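Speaker notes: Budgeting for a first arm
Yasaman Tabrizi, May 3, 2020

Open with the Gokon story. They bought the arm first and planned the table later (pause, people laugh at this one).

I love this part of the job! You get to work out the whole cell before spending a cent on it. Go slow over the three views: rack, peg, gripper, all in simulation.

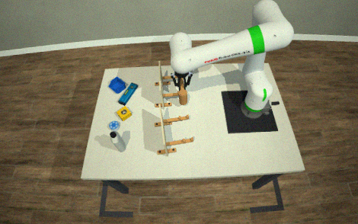

Pegs and gripper fingers, every view:

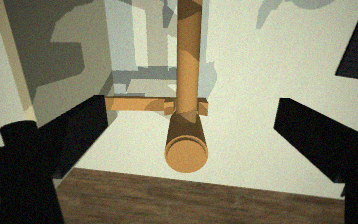
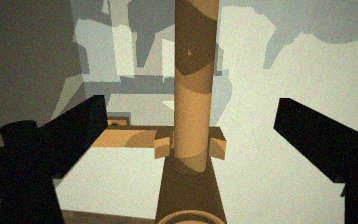 Sewwandi Jayawardena wrote back after the dry run that the arm was the easy line in her budget, and that fingers, mounts and spare fixtures ate 9 weeks of lead time at Stolari. Read that out, then ask who has a line for fixtures. Wait for hands.

Next: the split. Arm, tooling, floor work, training. Keep 8 percent back for changes. Training is where I get excited, so watch the clock, two minutes max.

Ghaffari quote goes on the handout. Leave the price sheet up while Themis takes questions.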